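[Wenine-users] Finger pads and marker cube on the hand-held gripper
From: Kiran Kushwaha
Date: 19 Oct 2020
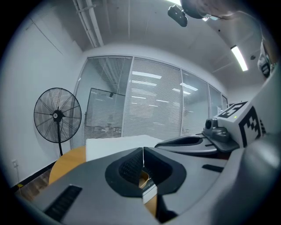

Gripper on the bench side of the round table, pads at the bottom, marker cube to the right.

Replying to the list as well, as the same two points were raised off-list.

> The pads on mine lose a small part after a few seconds, usually by
> letting it rotate out at the tip. I am using the soft pads from the
> Shakya drawings, printed as they come. Did you change the wall
> thickness, or is it all in the linkage? Also, is the cube bolted to
> the body or to the camera plate? Mine is on the body and the pose I
> get from it drifts against the camera when I squeeze hard.

Pads first. I left the wall thickness alone. The grid on the inner face is what I altered: the ribs are further apart towards the tip and closer at the root, so the tip gives way first and wraps a little further round the part. With even spacing the whole pad bent at the root and the tips opened outwards, and that sounds like your rotation. Check this before you touch the linkage. Close the gripper on a flat strip of card and look at where it creases.

The linkage does have an effect, though a smaller one. Both pads have to arrive at the centre line together. Mine were out by 2 mm, all of it from one pivot hole printed tight and then reamed at an angle. I reprinted the arm and drilled it on the pillar drill at the Trurnevstead workshop. Hand drilling is good enough if you clamp both arms together and go through them in one pass.

On the cube: camera plate, and I would not put it anywhere else. The body shell flexes when the trigger is pulled. If the cube is on the shell and the camera is on the plate, you are measuring that flex and calling it tool motion. With both on the plate the offset between them stays fixed and can be calibrated once. The plate is held by 2 screws at the rear. I tried a single central screw and it crept.

Things to watch if you move yours:

- Glue the markers on after the cube is fitted. I did it the other way round and had a corner lift when I tightened the cube down.
- Keep the white border round each marker. I trimmed one set too close to the black and detection became unreliable at an angle.
- Use matt paper. Gloss under strip lights loses whole squares at some angles, and the blinds do nothing about reflections from the ceiling.
- Redo the calibration after any work on the plate, even if the screws look as though they went back in the same place.

The Civon scripts assume the cube origin is at the centre of the cube. The Wenine ones assume it is at the centre of the front marker. I lost an evening to that. If your pose is wrong by a constant distance of half a cube side, start there. There is a flag for it in the Wenine config, but the readme has the sign the wrong way round as of the last release.

> What are you using for test parts?

Whatever is on the table, mostly. For anything I want to compare later I keep a box of 14 printed pegs, same material, different diameters. The smallest ones are where the old pads failed. With the new ribs they hold through a full wrist turn, and I have not tried them with oil on.

I will put the pad file and the drilling jig in the shared folder once I have added dimensions to the drawing. The body shell will have to wait until December, as I want to stiffen it round the trigger before anyone else prints it.

If someone has a pad in a softer filament than the Shakya notes call for, please post the card crease result. I have only tested the one hardness.

Kiran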